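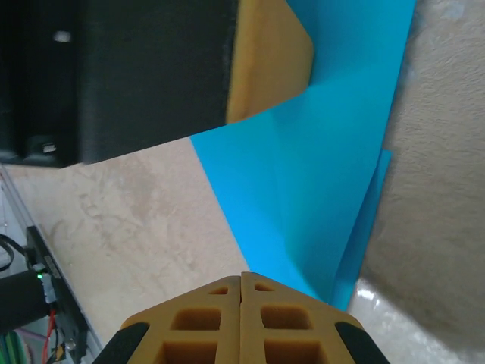 Figura 1. Carcasa negra y almohadilla de color mostaza, vista cercana.

Informe final de proyecto
Asignatura: Gestión del deporte en la naturaleza
Autores: Rakiya Adeleke y Narayanan Marar

Convivencia de ciclistas y caminantes en el sendero de Staltbridge

1. Introducción

El sendero de Staltbridge es una ruta de bosque que comparten ciclistas de montaña, corredores y personas que caminan. En los últimos años la ruta se ha hecho más conocida y con ello han llegado también las quejas. Los caminantes dicen que las bicicletas bajan demasiado rápido; los ciclistas dicen que los grupos ocupan toda la anchura del camino y no escuchan el timbre.

Nuestro proyecto quiere responder a dos preguntas. La primera es en qué tramos se producen los encuentros difíciles. La segunda es si una señalización sencilla podría mejorar la situación sin prohibir el paso a ningún grupo. No hemos estudiado los accidentes, porque no tuvimos acceso a datos médicos.

2. Zona de estudio

La ruta se dividió en 4 tramos, que llamamos con los nombres que usa la gente del lugar cuando existen. El tramo Buter es la subida desde el aparcamiento, ancha y con buena visibilidad. El tramo Chowdary empieza después del puente y es una bajada estrecha con dos curvas cerradas. Los otros tramos, el del arroyo y el del prado, son casi llanos y los usan mucho las familias.

El suelo cambia bastante: grava compacta en Buter, raíces y piedra suelta en Chowdary, tierra blanda junto al arroyo. En marzo, cuando hicimos el trabajo de campo, la parte del arroyo tenía barro y algunas personas salían del camino para evitarlo. Esto ensancha el sendero y daña la vegetación del borde.

3. Método

Observamos la ruta desde dos puntos fijos, uno en el puente y otro en la segunda curva de Chowdary, siempre entre las 9:00 y las 13:00. En cada punto anotamos a mano los pasos de usuarios, el tipo de usuario y los encuentros entre ciclistas y personas a pie. Un encuentro se clasificó como difícil si alguien tuvo que frenar bruscamente, apartarse fuera del camino o si hubo una discusión.

Además repartimos un cuestionario corto en el aparcamiento. Recibimos 204 cuestionarios válidos. Las preguntas eran cerradas, con un espacio libre al final para comentarios. Rakiya preparó el cuestionario y Narayanan hizo las tablas; las observaciones las hicimos juntos.

4. Resultados

En total registramos 1414 pasos de usuarios. La mayoría eran personas a pie, pero la proporción de bicicletas subía después de las once de la mañana. Casi todos los encuentros fueron tranquilos: el ciclista avisaba, el caminante se apartaba y muchas veces se saludaban.

Los encuentros difíciles se concentraron en Chowdary, sobre todo en la segunda curva. Allí el ciclista que baja no ve a quien sube hasta el último momento, y el que sube a pie suele mirar al suelo por las raíces. En el puente hubo menos problemas de los que esperábamos, quizás porque todos reducen la velocidad al ver que es estrecho.

En el cuestionario, la medida más aceptada por los dos grupos fue poner señales de aviso antes de las curvas. La separación por horarios tuvo poco apoyo, también entre los caminantes. Varias personas escribieron en los comentarios que no sabían quién tiene la preferencia. Una respuesta decía: "Llevo años viniendo y cada uno hace lo que le parece".

5. Discusión

Pensamos que el problema principal es la falta de visibilidad y de una norma conocida - la velocidad influye, pero no la pudimos medir. Pedimos presupuesto a la empresa Skurier para un contador con sensor y el precio estaba fuera de nuestras posibilidades, así que todos los datos de paso son manuales. Es posible que en las horas con más gente se nos escaparan algunos usuarios.

Otra limitación es que solo observamos por la mañana. Los grupos de ciclistas que salen por la tarde, después del trabajo, no están representados en los datos de campo, aunque algunos contestaron al cuestionario.

6. Propuestas

Proponemos colocar dos señales en Chowdary, una arriba y otra abajo, con un texto breve sobre la preferencia de las personas a pie. También recomendamos cortar las ramas bajas en el interior de la segunda curva, que abriría la vista varios metros. Para el tramo del arroyo sería útil una pasarela corta o una capa de grava, de manera que la gente no tenga que salirse del camino.

Si otro grupo continúa este trabajo, le aconsejamos repetir la observación en verano, con los mismos puntos y la misma hoja de registro - la dejamos en el anexo A. El anexo B contiene el cuestionario completo.

Agradecimientos

Damos las gracias a todas las personas que se detuvieron a contestar nuestras preguntas, algunas con lluvia.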